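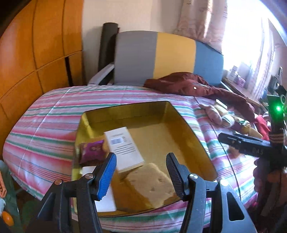 How many songs are on the new Ploko record, and does the vinyl have anything the streaming version doesn't?

There are nine songs on every format, and the vinyl adds a tenth, a slow piano version of the single "Ircombe", tucked in at the end of side two.

Ploko – Navickas (LP, first pressing)
Label: Emton
Price: $41
Pressing: 2,000 copies, black vinyl, 33 rpm

We've been looking forward to this one since October, when Ploko played the title track as an encore and half the room went home humming it (we certainly did!). It's a bigger, brighter record than the debut, with plenty of harmonies and a couple of choruses you'll be singing in the car whether you meant to or not. Producer Indrek Lill has kept the vocals right up front, and on a decent set of speakers you can hear every little breath before the second verse of "Ircombe".

The sleeve is a single pocket with a fold-out lyric sheet, and the colours are a touch warmer than they look online. A download code comes with each copy.

Orders open 19 February 2026. Limit of 5 per customer, please, so there's enough to go around. If you'd like to add the debut to your parcel, pop it in the same order and we'll combine the postage for you.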